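Dye notebook – July – Rurnthorpe bench

Natural dye trials on cotton, carrying on from last batch. Aim is still a dusty pink that doesn't go brown in the wash. Asside want samples before they pick the lining colour so no time to faff.

9.20 Scoured the Popescu cotton again, soda ash, one hour at a simmer. Water came off yellow. Did it a second time and it came off nearly clear. Last month's patchy lot was underscoured, I'm fairly sure now. Note to whoever does the next lot – don't trust "prepared for dyeing" on the label, it isn't.

Mordant: alum acetate, 10 g per 100 g of dry cloth. Wheat bran bath after. Bran bag split, picked bits off for ages. Use the finer mesh one from the Grudilis order next time, the old one is finished.

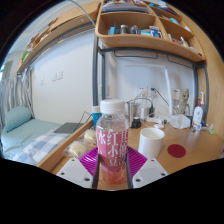
10.45 Madder in. Ground root not chips. Kept it low, under 60, because the browns come out if it gets away from you, and it did get away for a bit while I was on the phone. Pulled it off the ring and let it drop. Swatches 1 to 4 went in before the hot spell, 5 to 8 after. Marked with thread knots on the corner, one knot for the first lot, two for the second. Do not cut the knots off!!

Chalk: pinch in the second pan only. Tap water here is soft so it needs somthing. The chalked pan is clearly redder. Unchalked one is going orangey-peach, nice enough but not what they asked for.

12.30 Out, rinsed, on the line. First lot a warm pink, quite even. Second lot duller and a shade browner, as feared. Wrote it off as a comparison. One of the first lot has a crease mark right across it – pan too small, 2 swatches were lying on top of each other. Big pan from now on even for small bits.

Tried an iron dip on offcuts. 37 seconds by the clock, dusty mauve, very good. Anything longer goes straight to grey. Weak iron, and keep that spoon away from the others. I've put red tape on the handle.

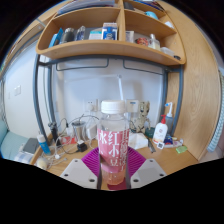 Bottle with pink label, white ribbed cap.

2.15 Wash test, hand wash with the plain soap. Iron-dipped offcut held. Plain madder lost a bit in the first rinse and then stopped. Rub test on white cloth, dry fine, damp leaves a faint mark. Will do again tommorow once they've had a night to rest.

To do
– light test, half of each swatch under card in the south window, two weeks
– reweigh the ground madder, tub feels lighter than the sheet says
– email Asside re mauve, might suit them better than the pink
– order bran
– second pan has a ring round it, scrub before anyone puts white in

Exhaust bath kept in the lidded bucket, label on. Should do one more pale lot, wool maybe.

Rurnthorpe Dye Workshop notebook | Contact the workshop | © Rurnthorpe Dye Workshop | Back to top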